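Apples where people can reach them: a talk with Maribel Arango

By Colette Jacquet
14 January 2022

Maribel Arango has her coat half off when I arrive at the Mitulero building in Plundville, and she is already telling me about pears. Pears, she says, are a lovely fruit and a terrible colleague. They are hard as a doorknob on the day you bring them in, they are hard the next day, and then you go home for one evening and come back to a puddle. She stopped buying them in July and has had one complaint, from a man who then admitted he had never eaten one of them.

I had come to ask her about apples, so this was as good a way in as any. For the past few years Maribel has looked after the food corner on the ground floor, along with the mail, the keys, the light bulbs and most other things that need somebody to think of them. Readers of this newsletter wrote in after our piece on office lunches to ask how a small workplace can keep fresh food around without it turning into a chore or a science project, and two of those letters mentioned her by name.

"I don't have a system," she told me, and then talked for a good twenty minutes about what anybody else would call a system.

It started with the refrigerator. The old one was a little cube that stood on the floor, and you had to kneel to see what was in it, so people didn't look, and you can imagine the rest. Maribel found the present one secondhand for $476 from a bakery in Galach that was moving to a bigger place. It is a tall stainless-steel thing with two doors, and she is still a bit proud of the price. "My husband said, who needs a refrigerator that tall for yogurts? But it's at eye level! You open the top door and there's your lunch, looking at you. I really think half of all wasted food is food that was below somebody's knees."

Then there was the question of what to put next to it. A real counter would have meant a carpenter, and the carpenter's estimate came to $1659, which she wrote on a sticky note and kept on her monitor for a month in case it got smaller. In the end she used what the building had. There was a long white desk that used to be somebody's workstation, the kind with a shallow curve cut into the front edge so you can pull your chair in close, and she had it pushed up against the wall.

"It's a desk, I know it's a desk," she said. "People come in and say, Maribel, why is there a bite out of your counter? I tell them that's where you stand when you butter your toast. It fits your stomach very nicely. And I can wipe it in one go, because there are no seams and no tiles and no little groove where the crumbs go to live."

It does mark, she admits. A white top shows every smudge, and there are a few gray scuffs she has gone at with dish soap and then with baking soda on a damp cloth, and then with the sort of sponge you are supposed to use on sneakers. Some of them got lighter. The others she has made her peace with, more or less, though I noticed that she rubbed at one with her thumb while we were talking.

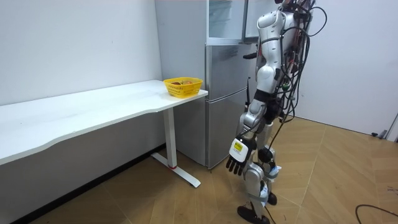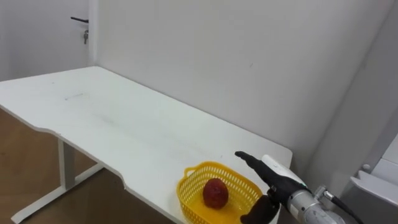
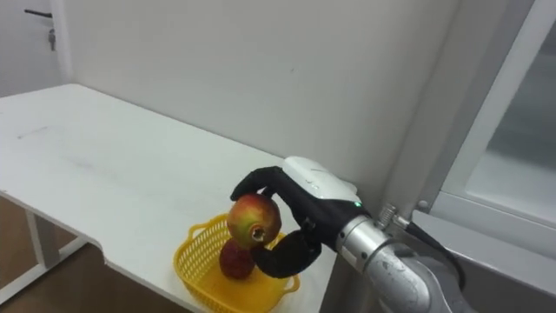

The white table at Mitulero, which does the work of a kitchen counter.

What I wanted to know was how she decides what stays out and what goes behind a door, and here Maribel got quite serious and asked me whether I wanted coffee first. I did. She makes it strong and apologizes for it afterward.

Her rule is that the top stays as bare as she can keep it. When she began, there was a toaster out, and a kettle, and a jar of wooden spoons that came from her own kitchen, and a rack of tea, and a bowl of those little creamers. It looked friendly, she says, and for a week it was. Then the mail began to land there, and somebody's bicycle light, and an umbrella. "A full surface invites more things. If there's already a pile, your umbrella is just one more in the pile, you don't feel bad. If there's only the basket, you feel like you're putting your wet umbrella on a person's clean bed."

So the toaster went into a cupboard, the spoons went home, and the basket stayed. I asked if the basket had been chosen specially, and she laughed so hard she had to put down her cup. It is yellow plastic, with open sides and a small handle, and she bought it for clothespins. But the open sides turned out to be the best thing about it, in her opinion. Air gets in around the fruit, you can rinse the whole thing under the tap and shake it, and you can see through the sides if something at the bottom needs eating today. She once had a ceramic bowl in its place, a handsome blue one, and found out at the end of the month what had been sitting under the oranges.

"And it's shallow," she added. "Please write that it's shallow. If you buy a deep one you'll fill it, everybody fills it, and the ones on the bottom get bruises from carrying their friends."

Most of the apples come from Sowa, a family orchard on the road out toward Galach, where she stops on her way in. She buys whatever is red and firm and not too large. She has views on size. A big apple, she says, gets half eaten during a phone call and then sits browning beside a keyboard, and whoever left it there feels guilty about it all afternoon. A small apple gets finished. She puts only a few in the basket at once and keeps the rest cold, and when the basket gets low she tops it up, with the older ones moved over to the side nearest the edge where hands naturally go.

"My grandmother had a fruit stall and she did that with everything, tomatoes, avocados, even the onions. The oldest goes closest to the customer. She would be horrified that I am telling a newspaper." (We are not quite a newspaper, but I let it stand.)

I asked about washing, which three of our readers wanted to know about. Maribel washes the apples when they go into the basket and dries them with a dish towel, each one, and she will not be talked out of the drying. A damp apple that sits touching another damp apple gets a soft brown spot at the place where they meet, she says, and then you have two bad apples and a sticky basket. The ones that go into the refrigerator are left unwashed until their turn comes. If you only take one thing from this interview, I suspect she would want it to be the dish towel.

We talked for a while about the refrigerator shelves, too. The glass ones come out, thank goodness, and she takes them out one at a time, a different one each week, so that it never becomes a big job. She lets each shelf sit for a bit before she runs warm water on it, having once cracked a shelf at home by going straight from cold to hot. Names go on lunches with masking tape. She has tried printed labels and colored stickers and a chart, and the chart was up for two days before someone drew a mustache on it.

The whole ground floor is 426 square feet, so there isn't a far end where a messy corner could hide. Everything that happens at the table happens in plain sight of everybody's work, and she thinks that helps. People tidy up after themselves a little better when the person they like is standing six steps away. It also means that she hears every crunch. "I know who eats apples when they're worried," she said. "I won't tell you who."

Was there anything she would do differently, if the carpenter's price ever did come down? She looked over at the desk for a good long moment. She would like a hook for the towel, she said, and maybe a little more light over that side in the winter. She would keep the curve. By then the coffee was gone and a delivery had come to the front, so she went to sign for it with the dish towel still over her shoulder, and called back to me from the hallway to take an apple for the drive, one of the older ones, from the near side.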